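Kerard Community Help > Cells and workstations > Setup and upkeep

Pick height drifts across the table after moving the cell

Posted by Tiina Saarela
Tagged: tabletop cell, calibration, camera pole, food handling

Hi everyone! I look after a little tabletop cell at Heiskanen, where we practice plate work: the arm picks up one soft piece of food, moves it to another spot on the plate, and puts it down without squashing it. I love this machine and I've had it running nicely since November, but we moved it to a different room and now I can't get the heights right.

The setup is two white tables pushed together, with the side camera on a thin black pole clamped to the smaller one and the arm bolted to the big one. We run Grakora for the vision side. After the move I redid the camera calibration with the usual board, 15 views, and it passed the first time. Picks close to the seam are fine. The farther I move the plate toward the other end, the higher the fingers close, until they skim the topping and miss the base completely.

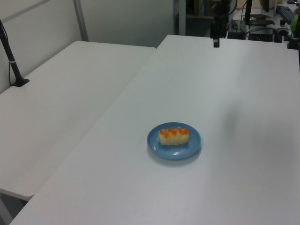

I always start a session with one piece on the blue plate, because one piece is easy to reset and I can see right away if the grip is off. The plate has a shallow rim, so I can't come in very low from the side either.

Things I've tried so far:
- ran the calibration again (passed again)
- changed the fingertips for a fresh pair
- dropped the pick height by hand, which fixes the far end and then drives the fingers into the plate near the seam

Is this a camera problem or an arm problem? I'd love to understand it and not just patch it!

3 replies

Nuala Ó Briain
Accepted by the poster

Good news, I think this is very fixable — and your third test is the useful one. If one height offset fixed everything I'd say fingertips or tool length. An error that grows as you travel usually means a tilt between what the software thinks is the table and the table itself.

You have two tables, and the camera is on one and the arm is on the other. Any difference in how they stand on the new floor goes straight into your numbers. I'd do it in this order:

1. Put a long level across the big table both ways and adjust the feet. Then do the small one.
2. Clamp or strap the two tables together underneath. Ours in Kovutport are 1000 mm deep and we use two straps.
3. Snug up the pole clamp, and leave some slack in the cable so it can't pull on the pole.
4. Touch off the table surface with the arm at three corners, as far apart as you can reach. I bet you only did one point, or reused the old plane file.
5. Now run the camera calibration again, with the board out at the far end too.

The board check only tells you the camera agrees with itself. It will pass all day with an old table plane loaded. I was so pleased when I finally figured that out on mine!

After that, check with the empty plate before you put food back on it. Go slowly, with your hand near the stop.

gripfan900
Had something like this, turned out to be a loose camera. Just restart it and recalibrate, worked for me.

Tiina Saarela
Nuala, you were right about the plane file! It was still the one from the old room. The big table was also low at the far end, so I leveled both, strapped them and touched off three points with 300 mm or more between each. The fingers now close at the same height wherever I put the plate. Restarting didn't change anything for me, gripfan900, but the pole clamp did take another half turn, so thank you too.

One more thing while I have you — do you redo the three points on a schedule, or only after something gets bumped?

Nuala Ó Briain
Yay! Every morning before the first run, and again if anyone has leaned on the table. It takes me less time than making coffee. Save each plane file with the name of the room in it.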